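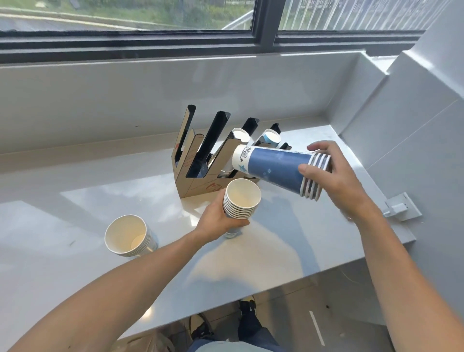
第6回 一人称視点映像からの両手操作の分節化と計画表現
担当:Nazanin Rezaei
配布日:2024年10月5日

6.1 今回の範囲

前回は片手の把持と配置だけを扱った。今回は両手が別々の物体を同時に保持する作業に移る。題材は紙コップの束をディスペンサーラックの斜めスロットに装填する作業で、頭部視点のカメラ1台の映像から、(a) 物体の状態推定、(b) 動作の分節化、(c) 計画器に渡す記号表現の生成、までを行う。力覚制御は第8回で扱うため、今回は接触の有無だけを二値で持つ。

使用するソフトウェアは次のとおり。バージョンは演習サーバの環境に合わせること。
Urkora:映像の注釈と時系列ラベルの編集
Mestomard:状態推定ライブラリ(Python)
Gromengate:タスク計画器
Bloxhamは前年度の教材で使っていた注釈形式である。今年度は読み込みのみ対応し、書き出しには使わない。

6.2 束を剛体として扱う

入れ子になった紙コップの束は、装填が終わるまで1個の剛体とみなす。束の状態を次の組で表す。

s = (p, a, L, o, h)

p:束の中心位置(作業台座標系)
a:中心軸の単位ベクトル。底から開口に向かう向きを正とする
L:軸方向の長さ
o:開口端が観測されているか(真偽値)
h:保持主体。left、right、none、slot_k のいずれか

コップは軸対称に近いので、軸まわりの回転は状態に含めない。外側に印刷がある束では回転を推定できるが、装填の成否に関係しないので捨てる。姿勢の自由度は位置3、向き2の計5になる。

長さLを枚数の代わりに使う点に注意。重なった縁は細い平行な輪として映るが、縁の間隔は画像上で数画素しかなく、束が傾くと手前の縁が奥の縁を隠す。枚数nが必要な場合は

n = 1 + (L − H) / d

から求める。Hはコップ1個の高さ、dは入れ子のピッチである。dの誤差はnに直接効くため、Lが短い束ほどこの式の相対誤差は小さいと誤解しやすい。短い束ではLの観測誤差が支配的になる。両方の項を残して誤差伝播を計算すること(演習1)。

6.3 軸の向きの曖昧性

円筒に近い物体は、輪郭だけでは軸の正負が決まらないことがある。コップには勾配があるので原理的には区別できるが、入れ子の束では側面に縁が並び、全体の輪郭が円筒に近づく。手がかりは優先順に次を使う。

1. 開口の内面が見えている
2. 縁の輪が片側に集まっている
3. 印刷の帯が底寄りにあるなど、模様の配置が既知である
4. 直前の時刻の推定値

冒頭の例では、右手の青い束は開口側に白い縁が重なって見え、底寄りに白い帯がある。手がかり2と3が同じ向きを示す。閉じた底は左、ラックの側を向いている。左手の白い束は直立し、開口が上を向く。印刷の手がかりを使わず、2で決める。

手がかりどうしが矛盾した場合、Mestomardの既定動作は優先順位の高い方を採用する。演習では既定動作を使わず、二つの仮説を重み付きで保持する設定(keep_hypotheses=true)にする。矛盾が3フレーム以上続いた区間はUrkora側で手動確認の対象として出力される。

6.4 スロットの占有状態

スロットの状態は empty、partial、loaded、unknown の4値とする。二値にしない理由は遮蔽である。内張りの陰から縁だけが覗くスロットでは、コップがあることは分かるが、束が奥まで入っているかは分からない。この場合 partial を返してはならない。partial は束の長さが観測でき、かつ規定長に満たない場合に限る。存在のみ確認できた場合は unknown とし、補助フラグ nonempty を立てる。

スロットの番号は左から1、2、3、4とする。段差があるため、画像の上下位置で番号を振る実装は視点が変わると破綻する。ラックの前面板から座標系を立て、その横軸で整列させる。前面の印刷線と小さな円形の印は位置合わせの特徴点に使えるが、コントラストが低い。段ボールの稜線を主とし、印刷は補助とする。

6.5 分節化

両手作業では、動作ラベルを一本の列にまとめると情報が落ちる。左手と右手に独立したラベル列を持たせ、同期点だけを別に記録する。

手ごとのラベル:reach、grasp、hold、transport、align、insert、release、idle
同期点:handover(持ち替え)、support(一方が他方の作業を支える)

hold と transport の境界は手先速度の閾値で決める。ただし頭部視点では、カメラ自身の動きが手先速度に混入する。必ず作業台座標系に変換してから閾値をかける。作業台は拡散した窓の光を反射するため、面上の明るい領域を追跡点に選ぶと、視点移動に伴って点が滑る。カウンターの縁、窓の桟、壁との境界など、構造に固定された線を使う。

単一フレームから付けられるのは接触と姿勢のラベルまでである。align か transport かは前後の時系列がなければ決まらない。採点用の注釈でも、1枚の静止画に対して align と付けた答案は減点する。

配布データは100系列で、内訳は学習用82、評価用は残りとする。系列23と27は左右の手の識別子が途中で入れ替わっている。修正せずに読み込み、6.7の検査で検出できることを確認せよ。

6.6 計画器への入力

Gromengateの行動定義の例を挙げる。

action insert(hand, stack, slot)
pre: holds(hand, stack)
pre: state(slot) = empty
pre: aligned(stack, slot)
eff: in(stack, slot)
eff: free(hand)

state(slot) が unknown の場合、insert は適用できない。先に inspect(slot) を入れて視点を変えるか、別のスロットを選ぶ。どちらを選ぶかは行動コストで決まる。既定値では inspect が安いため、空きスロットが確定していても inspect を挟む冗長な計画が出ることがある。コストを変えた場合はレポートに値を明記する。

aligned の判定には、束の軸とスロットの軸の角度差、および束の端とスロット口の中心との距離を用いる。スロットごとに束の向きが指定されるので、角度差は符号付きの軸で計算する。絶対値を取った内積を使うと、逆向きの束でも aligned が真になる。昨年度の提出物で最も多かった誤りである。

6.7 整合性検査

記号列を計画器に渡す前に、次の検査を通す。

・一つの束のhが同時刻に二つの値を持たない(handover区間を除く)
・release の直前のラベルが idle でない
・左右の手首位置の連続性が保たれている
・insert の後、対象スロットの状態が empty のまま残っていない

最後の項目は遮蔽で失敗しやすい。insert 直後は前腕がスロットを隠すことがあるので、手が離れてから再評価する。待ち時間の既定値は設定ファイルの recheck_delay にある。

演習

1. 6.2の式について、Lとdの誤差が独立であると仮定し、nの分散を一次近似で求めよ。Hは既知としてよい。
2. 軸の向きの二仮説を保持する更新則を書き、手がかり4の重みを大きくしすぎた場合の挙動を示せ。
3. スロットの状態に nonempty フラグを加えた場合、insert と inspect の前提条件をどう書き換えるべきか。
4. 評価用系列から一つ選び、左右のラベル列と同期点をUrkoraで作成せよ。書き出しは時刻順のCSVとする。

次回までにMestomardの座標変換の章を読んでおくこと。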